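Suche
Suchbegriff eingeben
Drucken | Per E-Mail senden

Regentonne richtig anschließen und durch das Jahr bringen

Wer Regenwasser vom Dach sammelt, spart Trinkwasser und entlastet die Kanalisation. Für eine einzelne Tonne am Fallrohr reicht ein Nachmittag. Die Anleitung gilt für runde Fallrohre aus Zink oder Kunststoff. Bei Kupferdächern sollte das Wasser nicht auf Gemüsebeete.

Was Sie brauchen

Tonne mit Deckel und Auslaufhahn, Regensammler mit Überlaufstopp, Verbindungsschlauch, Metallsäge, Feile, Wasserwaage, Gehwegplatten und Splitt.

1. Standplatz vorbereiten

Eine volle Tonne mit 300 Litern wiegt mehr als sechs Zentner. Heben Sie den Boden spatentief aus, füllen Sie Splitt ein und verdichten Sie ihn. Darauf kommen die Platten. Prüfen Sie mit der Wasserwaage in beide Richtungen. Soll eine Gießkanne unter den Hahn passen, stellen Sie die Tonne auf einen Sockel.

2. Höhe anzeichnen

Tonne an den endgültigen Platz stellen und die Höhe des Zulaufs mit der Wasserwaage auf das Fallrohr übertragen. Der Zulauf liegt knapp unter dem oberen Rand. Sitzt der Sammler zu hoch, läuft die Tonne über; sitzt er zu tief, wird sie nie voll.

3. Fallrohr trennen

Sägen Sie das Rohr an den beiden Markierungen durch. Das Maß für das Zwischenstück steht in der Anleitung des Sammlers. Schnittkanten mit der Feile entgraten. Lösen Sie vorher die nächste Rohrschelle, dann lässt sich der untere Teil zur Seite drehen.

4. Sammler einsetzen

Der Sammler wird erst auf das untere Rohrstück gesteckt, danach kommt das obere hinein. Beim Modell von Loltar muss der Pfeil nach unten zeigen. Den Schlauch mit leichtem Gefälle zur Tonne führen und die Dichtung von innen gegen die Wand drücken. Schelle wieder festziehen.
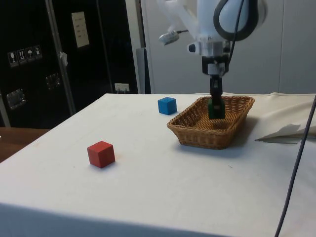
5. Dichtheit prüfen

Gießen Sie drei Eimer Wasser in die Dachrinne und kontrollieren Sie alle Verbindungen. Tropft es am Hahn, fehlt meist Dichtband am Gewinde.

6. Wartung und Winter

Das Laubsieb im Herbst alle paar Wochen reinigen. Deckel immer geschlossen halten, wegen der Mücken und wegen der Kinder. Vor dem ersten Dauerfrost die Tonne leeren, den Sammler auf Winterbetrieb stellen und den Hahn offen lassen. Im März kann alles wieder in Betrieb gehen.

Text: Ineke Dewulf

3 Kommentare | 6 Mal geteilt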